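# Ticket 2572: Linker Finger am Handgreifer schließt verzögert, Aufnahmen driften

**Status:** in Beobachtung
**Gerät:** Handgreifer Guvo, Einheit 146
**Standort:** Wohnung Rosenthal, Schlafzimmer 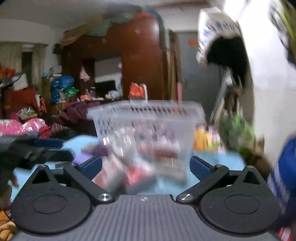

Hallo zusammen und erst einmal danke, dass ihr euch beim letzten Mal so schnell gekümmert habt! Leider muss ich mich schon wieder melden. Seit heute Vormittag meldet die Auswertung bei Einheit 146 immer wieder »Öffnungsweite unplausibel«, und zwar fast nur dann, wenn ich den Griff zügig schließe. Beim langsamen Schließen läuft alles sauber durch, da habe ich eine ganze Weile keinen einzigen Fehler bekommen und mich schon gefreut – leider zu früh.

Spüren kann ich es auch, wenn ich darauf achte. Der linke Finger kommt einen Hauch später an als der rechte, und dann rutschen weiche Sachen zur Seite weg. Bei Socken und dünnen Tüchern ist das am schlimmsten, bei festen Packungen merkt man kaum etwas. Der Fehlercode im Protokoll lautet 1922, falls euch das weiterhilft.

### Was ich schon probiert habe

**10:20 Uhr** – Gerät aus, eine Minute gewartet, wieder an. Die ersten Griffe waren gut, dann kam die Meldung zurück.

**10:45 Uhr** – Kalibrierung nach der Anleitung von Prendeo neu gemacht, also ganz auf, ganz zu, in Mittelstellung halten. Beim ersten Durchgang abgelehnt, beim zweiten angenommen. Die Meldung kam danach seltener, aber sie kam.

**11:30 Uhr** – Blaue Fingerpads mit einem feuchten Tuch abgewischt und trocknen lassen. Keine Änderung, wobei die Pads das Putzen ehrlich gesagt schon länger nötig hatten.

**12:10 Uhr** – Mit der Lampe in die Gelenke geleuchtet. Links saß hinter der runden Scheibe ein Fussel, vermutlich von einer Decke. Mit der Pinzette bekam ich nur einen Teil heraus. An den Schrauben habe ich nichts gedreht, das hattet ihr ja ausdrücklich so gewünscht.

### Antwort Support, 13:05 Uhr

Vielen Dank für die ausführliche Beschreibung, damit können wir wirklich etwas anfangen! 1922 heißt, dass die beiden Finger beim Schließen zu weit auseinanderliegen. Ein Fussel im linken Gelenk würde gut dazu passen. Bitte das Gerät ausschalten, die Finger ganz öffnen und den Rest mit einem trockenen, weichen Pinsel von der Scheibe nach außen streichen. Kein Öl und kein Kontaktspray, auch wenn es noch so verlockend ist, denn das zieht neue Fasern an. Danach bitte 3 Testreihen aufnehmen: langsam, normal, zügig. Die Aufnahmen von heute Vormittag bitte nicht löschen, sondern in den Ordner »Prüfen« bei Privton verschieben. Vielleicht ist ein Teil davon noch brauchbar.

### Rückmeldung, 14:40 Uhr

Gepinselt habe ich mit einem alten Aquarellpinsel, und es kam tatsächlich noch ein ganzes Knäuel zum Vorschein. Langsam und normal laufen jetzt ohne Meldung. Bei der zügigen Reihe kam der Code noch einmal, gleich beim ersten Griff, danach nicht mehr. Der linke Finger fühlt sich deutlich leichter an, ganz gleich sind die beiden für mein Gefühl aber noch nicht.

Die Vormittagsaufnahmen liegen im Ordner. Ich arbeite erst einmal im normalen Tempo weiter und melde mich, sobald 1922 wieder auftaucht. Falls ihr das Gelenk lieber tauschen wollt, bräuchte ich für die Zeit ein Ersatzgerät.

### Support, 15:15 Uhr

Machen wir so. Ein Gelenksatz für links ist vorgemerkt, ein Ersatzgerät auch. Das Ticket bleibt bis zur nächsten Rückmeldung offen.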